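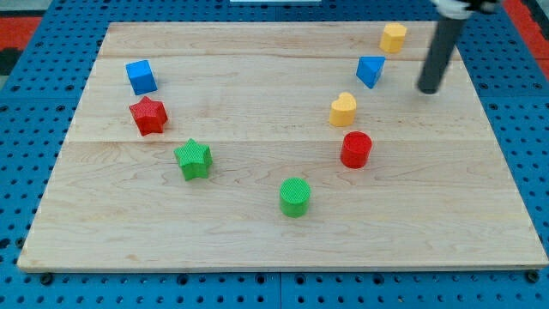
Do Shape Blocks Teach What the Box Says They Teach?

Every parent of a two-year-old I know owns a set of plastic shape blocks, and most of us bought it for the same reason. The box promised early math. I have now lived with three such sets, and I have my doubts.

Take the star. A toddler will meet very few star prisms in life, and the heart is worse. Neither one stacks in any way a small child finds satisfying, and neither leads anywhere in geometry. They are there to look cheerful in a store. A cube, a cylinder and a triangle would do the same work, and a drawer of kitchen odds and ends might do it better.

Then there is the color business. My neighbor Afaf Zoubi keeps asking her son to "find the other red one," and he does, every time. She takes this as progress in sorting. Maybe so. He was already finding the red cup in the cupboard back in February, with no help from a toy company.

I don't object to the blocks themselves. They are sturdy, they wash well, and my daughter once spent 15 minutes pushing a hexagon along the seam of a wooden board, which bought me a hot coffee. What I object to is the word "curriculum" on a bag of plastic. Rawan Bataineh, who taught preschool for 13 years, told me she kept shapes on the shelf mainly so the kids would talk to each other while fighting over them. I believe her more than I believe the box.

Buy the set if you like it. Just don't pay extra for the booklet.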